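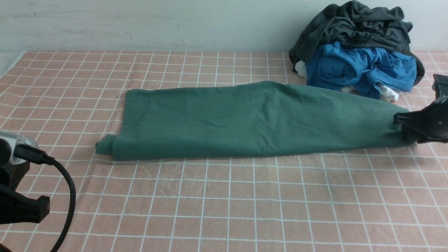
Textile Reuse – Folding and Packing

The folding table at the Lonville site is in use, with the pink checked cloth laid over it. The grid printed on the cloth gives an easy line to work to when a long piece, like the green one, is brought down to a narrow band.

Since July we have sorted 2000 items and packed 500 of them for Fornport. A further 275 went to the Kandasamy store. The rest are on the shelves, folded but not yet boxed.

Narrow folding takes longer than flat stacking, but more goes in each box. We had 7 boxes returned from Fornport for relabeling – the size had been left off – and these have gone back out.

Spending is within the Fevon grant. The wall behind the table is scuffed and we would like to repaint it from the small repairs line, if you agree. The tablecloth has faded in patches and can wait until next year.

Next period: box the shelved items and agree on a second pickup date with Fornport.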